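Part two: laying out the table before you build

I've put this section ahead of the actual assembly because it's the bit I used to skip, and I paid for it with a lost spring and an evening on my hands and knees. If you've got your Plarkley kit and you've read part one (the parts list), you're ready for this. If you haven't read part one, go and do that first, and I'll put the kettle on.

You'll need a clear, pale-coloured table, a few shallow plastic bins, one metal tray and something soft and flat to line it with. I like yellow bins, but that's only because the little silver bits show up so well against them. Mine came from Stiltwood and they've lasted for years. Any shallow tub will do, as long as you can get your fingers to the bottom without tipping it.

1. Wipe the table down and let it dry. If it's made of two panels pushed together, like mine, run a fingernail along the join and check there isn't a gap. A tiny screw will find it if there is.

2. Put the tray in the middle, with the long side wherever it suits your arms. Leave it empty for now.

3. Cut your lining to fit the base of the tray. Thin white foam is lovely for this, and padded paper works too. It needs to lie flat, so if it curls up, cut it again a bit smaller (don't be tempted to tape it, the tape leaves a sticky edge that grabs at the wires).

4. Set the bins out on either side of the tray, close enough that you can reach all of them without standing up.

5. Sort your parts into the bins by kind. The small wired parts get a bin of their own, and so do the round boards. Don't mix the two, however short of bins you are!

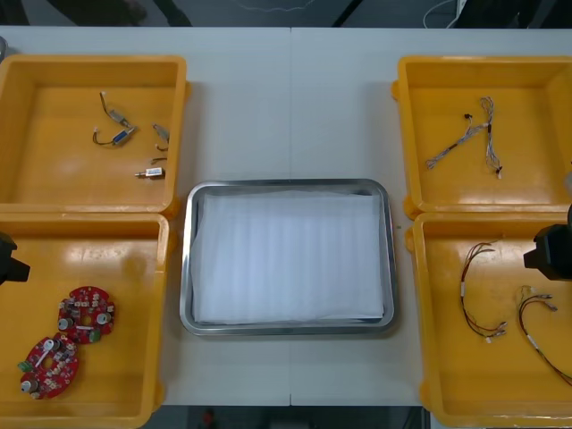

6. Now go through the small wired parts one at a time. Pick each one up by its body, never by the lead, and have a good look at where the wire joins. You're after nicks and loose strands. Put anything doubtful to one side in an envelope and write on the front what's wrong with it.

7. Lay them back down with a bit of space between them so the leads don't knit together. They will try. If two do get tangled, hold both bodies still and ease the wires apart with a wooden cocktail stick.

Caution: nothing should be connected to power at this stage, so keep the supply in its box until part four.

8. Next, the round boards. Touch something earthed first, then hold each board by its rim and keep your thumbs off the components. Hema Krishnan, who proofread this guide for me, wears a wrist strap for the whole job and I have to admit she's right, so wear one if you've got one.

Note: if your boards have arrived with the order slip still in the bag, hang on to it. Mine says 2988, and when I rang Oberholzer about a replacement that was the first thing they asked me for.

9. Choose the parts for your first unit and move them over to the tray. One unit at a time, please. The tray will hold up to 2 if you squash things up, but then you're guessing which lead belongs to which.

10. Put the rest of the bins' contents out of draught and cat range, and go on to part three.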